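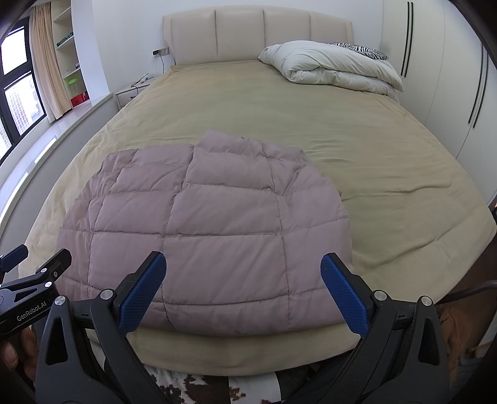 Clernano's home folding kit has been on our wish list since May, and we finally got to spend a long, happy afternoon with the pair of hand-held grippers. Bulky winter clothes are the real test for us, so a pink-mauve down jacket laid flat on the bed, with those blue-padded fingers spread wide at its near edge, felt like the right place to begin. The pads are textured, and I do love a bit of grip on slippery quilting!

Coats with trim and buttons

A hooded puffer asks for more patience, what with the fuzzy trim, the dark round buttons and all that gathering on the sleeves. One gripper hovers over the lower front while the other points toward a cuff.
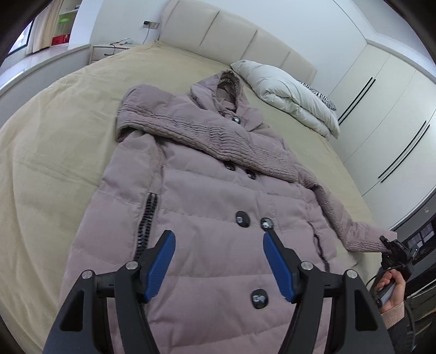 Hire and prices

The pair rents for $49 a day through Rodstead, pads included.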